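Re: [reltbridge-growers] Marmalade oranges and the bulk order
3 replies · 8 likes

On the Reltbridge list, a member wrote:

> Is the bulk order for marmalade oranges going ahead this winter? I missed the last one and ended up with supermarket fruit, and my batch never set. Also, does anyone still have the recipe that was pinned up in the Temstead hall? I have the sheet but the bottom half is torn off.

Yes, it is going ahead. The order goes in at the end of the month and the boxes come to the Temstead hall in January, same as last time. We have 44 households down so far and room for more. Reply to me off list with your name and how many kilos you want, please, as replies to the whole list get lost.

I have the full recipe and will put a copy back up. The part you are missing is the soaking. The cut peel sits in the water overnight with the pips tied in a muslin bag, and you simmer the lot the next day before any sugar goes in. If you add the sugar while the peel is still firm it will stay firm for good.

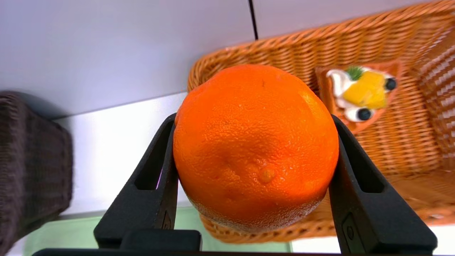

On the set, I would look at the pips and pith first. Most of the pectin is in there, and sweet eating oranges often have very little of either. You can make up for it with two lemons per kilo. The skin matters too if you like a thick cut. Go for a heavily dimpled, pebbly peel like the one on the orange in the photo, and don't be put off by a small raised bump or a dark speck, as neither makes any difference once it is shredded.

Jars: we still have 66 with lids in the hall cupboard, free to anyone on the order. The lids from Erau fit the older jars but not the squat ones, so try them before you fill anything. I scalded my hand finding that out.

The large pan is at the Nicholas Road allotments and can be borrowed for two nights at a time. Sign the book when you take it. It came back last year with burnt sugar on the base - soak it if that happens, no wire wool.

If anyone has a spare muslin bag I could do with one.

Reltbridge Growers list
298 views · Share · 2 comments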